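Bench notes for the two-arm cell, May

I keep this page for the people who look after the cell at Stulatley when I am away. Most of it I learned from Tegwen Skyrme, and some of it from my own mistakes.

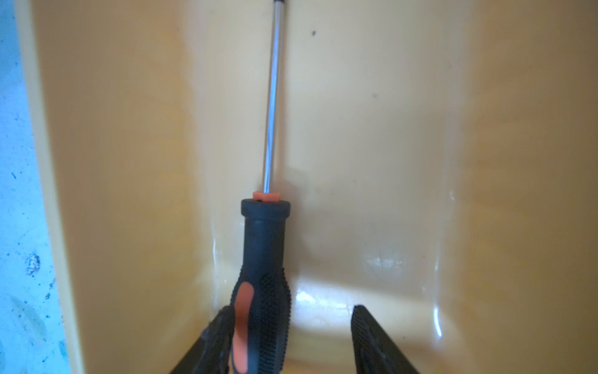
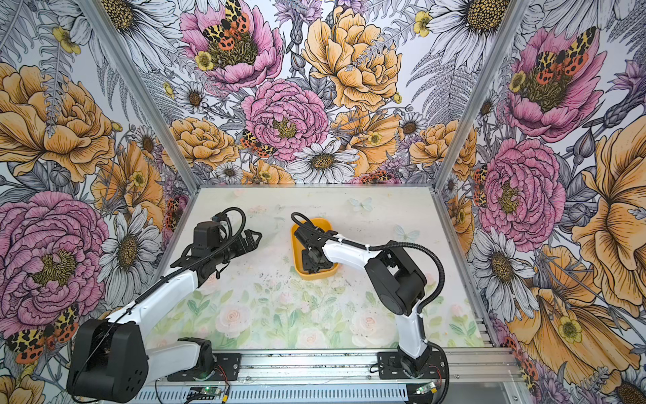
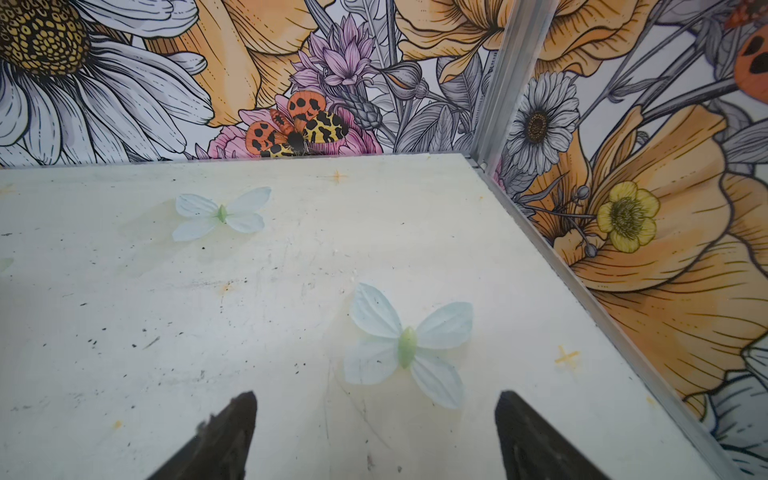
**Finger pads.** Wipe them with a damp cloth before the first run. Do not use alcohol on the textured side, it makes the surface hard after some weeks. When the edges of a finger begin to fray, trim them with a sharp blade and write it in the book. We change both fingers of a pair at the same time. Once I changed only one, and the grip was crooked for the whole morning.

**Rail bolts.** Check them every 40 hours of running. A quarter turn is enough. If a bolt takes more than this, stop and call Emlyn Pritchard.

**Cables.** Move each arm slowly by hand, power off, through its full reach. Look at the loop at the wrist. It must never become tight. If the sleeve has a flat place, turn it a little so the bend comes at another point.

**Trays.** Warm water and dish soap. Dry them well, also in the corners, or small parts will stick there. Shiny plastic scratches easily, so no scouring sponge.

**Table top.** Dust with a soft brush, from the back to the front. Stains which do not come off with soap can stay. Please leave the orange crosses! Senan rubbed one away last year and we needed 17 tries to find the position again.

**Light parts.** Thin things slide when the air is moving, so close the window before you put them out. I set the closing speed to 150 for these and 500 for hand tools. The numbers are on the Skiver screen, second page.

Spare pads are in the drawer under the kettle. If you take the last pair, tell Meinir.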